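### 3.2 Montage expérimental et protocole de préhension

Le dispositif étudié dans cette section a été assemblé à l'atelier partagé Latero, sur un établi mis à la disposition des adhérents en dehors des créneaux de menuiserie. Le bras, désigné ci-après sous le nom de Stemine, reprend la cinématique publiée par Borghild Sjögren et n'en modifie que le poignet, redessiné afin d'y loger une caméra de petit format. L'électronique de commande provient d'un lot de cartes Flikora, acquis en février par l'atelier. Le logiciel de pilotage, Makokha, a été installé sans modification du noyau temps réel.

Le choix des objets obéit à une contrainte simple : il devait s'agir d'articles ménagers courants, dont la géométrie oppose une difficulté précise à une pince à deux doigts. La pelle à poussière rose pâle a été retenue à ce titre. Son manche est plat et allongé, percé d'un trou de suspension ovale, et son bac, bordé d'un rebord relevé, se termine par une lèvre droite. Posée à plat, elle laisse peu de matière accessible aux doigts lorsque la pince descend à la verticale.

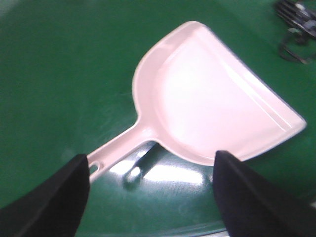 L'approche est décomposée en 3 phases : alignement du poignet, descente à vitesse réduite, fermeture. Durant la première, l'opérateur commande le bras à l'aide d'un boîtier à joysticks et ne dispose d'aucun retour d'effort. Cette absence constitue la principale limite du montage ; elle a été acceptée pour des raisons de coût, le budget total ne devant pas excéder celui d'un outillage d'atelier ordinaire. La consigne de fermeture est interrompue dès que le courant du moteur dépasse un seuil fixé à l'avance, puis maintenue à 50 % de sa valeur maximale pendant le transport.

Le revêtement vert du plan de travail a posé une difficulté distincte. Sa finition brillante produit, sous l'éclairage de l'atelier, des reflets blancs étendus que l'algorithme de segmentation confond volontiers avec les plastiques clairs. Un premier réglage, fondé sur la seule luminance, a donc été abandonné au profit d'un seuillage en teinte - solution moins générale, mais suffisante pour un fond aussi saturé.

Les essais ont été conduits le mercredi 11 septembre 2019, par séries de 20 tentatives. Entre deux séries, l'objet était replacé à la main selon une orientation tirée au sort. Les images enregistrées au poignet pendant les mouvements rapides présentent un flou directionnel marqué, qui affecte davantage l'arrière-plan que l'objet tenu, ce dernier restant à peu près solidaire de la caméra. Ces images ont été conservées dans le corpus. Leur exclusion aurait biaisé l'évaluation en faveur des configurations statiques, alors même que la phase de transport concentre une part importante des échecs. 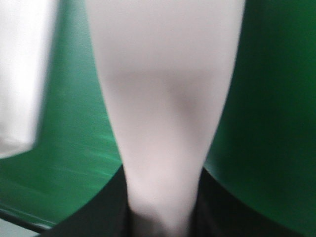 **Figure 1.** Objet clair de forme évasée, entre les doigts de la pince ; vue de la caméra de poignet.

Sur l'ensemble des séries, 11 tentatives ont dû être écartées à la suite d'une perte de liaison entre la carte de commande et l'ordinateur hôte. Le défaut a été attribué à un connecteur desserré au niveau du coude, et le câblage a été repris avec un serre-câble supplémentaire. Les tentatives écartées ne sont pas comptées comme des échecs de préhension dans les résultats de la section 4.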